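Another summit, and the windows still leak

On Saturday 3rd November the Andthorpe Neighbourhood Partnership held its autumn summit at the Gillis Hall. I went, as I have gone to most of them, and I came home with a tote bag, a biro and a strong feeling that I had been to this meeting before.

The subject was housing repairs. Specifically, it was the new Home Standards Pledge, under which landlords in the four streets behind the station will be invited to sign a card saying they will answer repair requests within a reasonable time. Those who sign get a sticker for the window. I asked what would happen to a landlord who signed, took the sticker and then didn't answer. Muammer Karaca, who was chairing, told me the pledge was "about building relationships". I have known Muammer a long time and I like him, but I would still have preferred an answer.

We've had relationships with landlords in Andthorpe for years. Mine sends a Christmas card. He also left the back bedroom window of the flat below me taped shut from one winter to the next, and when the tenant, a quiet man who worked nights, finally complained to the council, he was told that the enforcement officer covered three wards and would be in touch. I suppose she may still be meaning to.

The partnership has been given £3,000 for the pledge. It isn't a fortune, and I don't begrudge it to anyone. But I would like to know why it has gone on cards, stickers and the hire of a hall when Katalin Halász has been running a free advice morning out of the library on no budget at all. She knows the law on damp better than anybody in the room on Saturday. She will sit with you and write the letter, and she will tell you which bits of your complaint are strong and which bits are just you being cross. She was given two minutes at the end, when people were already putting their coats on. 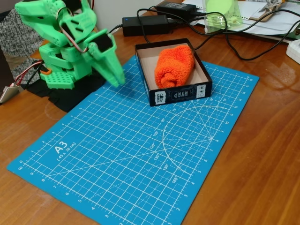
Defenders of the scheme point to Sernstead, where a similar pledge has been going since a year ago July. We were told that 200 landlords had signed. Fine. What I wanted to hear was how many repairs had been done, and how fast, compared with before. Şengül Kocabaş asked exactly that, politely, from the second row. The speaker said that the feedback had been very positive. From whom? If it was from the landlords, I am not surprised. I would be positive too if I could get a certificate of good behaviour by filling in my name and address.

There is an argument that you have to start somewhere, and that a landlord who has put a sticker in the window might feel a bit ashamed of the mould behind it. Adesuwa Nwachukwu made this case to me over the tea urn and she made it well. Some small landlords round here own one house that used to be their mother's, and they really don't know what they are obliged to do. For them a card with the rules printed on it could be useful. I'll give her that. But she agreed, when I pressed her, that those were never the people keeping anyone awake. The ones with a dozen houses and a mobile number that rings out know the rules perfectly well.

What bothers me most is the way a voluntary scheme can be used as cover for not doing the compulsory thing. The council already has powers. It can inspect, it can serve notices, and it can do the work itself and send the bill. I can't remember when it last did any of this in our streets. At the summit every question about enforcement was steered back to the pledge, as if the one had replaced the other, and I noticed that both our ward councillors seemed very comfortable with that.

Cheng-en Tsang, who has the flat over the Kozan bakery, suggested that tenants should be the ones to award the stickers and to take them away. There was a laugh, and then a slightly awkward pause, and then we moved on to the bins. I thought it was the only serious proposal of the day. It would cost no more than the present plan, and it would at least tell a person looking for a room something worth knowing.

The partnership says it will review the pledge after its first year. I have asked for the review to include the number of repairs reported and the number finished, street by street, and to be published before the next round of money is handed out. So far I have had an email thanking me for my continued engagement.

Katalin's advice morning is still on at the library, upstairs, next to local history. Take your tenancy agreement and any photos, and get there early if you can, as there are only a few chairs.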